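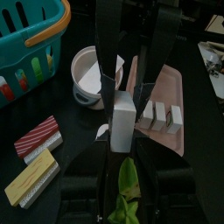 Play shop set on the dark tabletop: teal basket with toy items, banded cup, pink tray.

Purnska Play Shop Tabletop Set
Data card, revised Nov 19, 2019
Maintainer: Tyra Åberg, Cestholm

Summary
Purnska is a collection of colour stills of small play shop objects on a table. It covers baskets, cups, trays, blocks, cards and toy food in mixed arrangements. Labels name the objects and how they sit relative to each other (in, on, beside, behind).

Contents
stills/ 2000 files, numbered from 0001
labels/ one text file per still, same number
names.txt the object list, one name per line
splits/ train.txt and test.txt, 1000 entries each

Object naming
Names are plain and lower case. Colour comes first, then the object: teal basket, white cup, pink tray. The basket handle is part of the basket and gets no label of its own, even where its colour differs. A band or stripe on a cup is ignored.

Toy food is named by what it resembles. A green leaf shape with crinkled edges is "green lettuce". Where an item shows only through the basket slots and its shape can't be made out, use "toy item" with the colour. Use "multicolour" for anything with three or more colours showing.

Flat cards are "card" whether or not they carry printing. A card standing in a cup is labelled "in cup" even if a corner sticks up past the rim. Fragments too small to name are "scrap" and are left out of the relation labels.

Partly hidden objects
Label an object if any of it can be seen and you can name it. Add the flag P if something covers part of it. Slots in the basket wall count as openings, so items seen through them are "in basket" with flag P.

Known problems
White on white pairs (card against cup) have the most label disagreements. Labels in the Figueiredo batch used "bowl" for some cups; these were corrected in April, but older copies of names.txt still list both. Dark objects have soft outlines against the black table, so don't rely on this set for edge work.

Arrangements repeat. The test split holds 60 arrangements that don't occur in train. Please keep the splits as they are when reporting results.

Storage
The master copy is kept at Fesutgate. Send label corrections to the maintainer with the still number and the old and new lines.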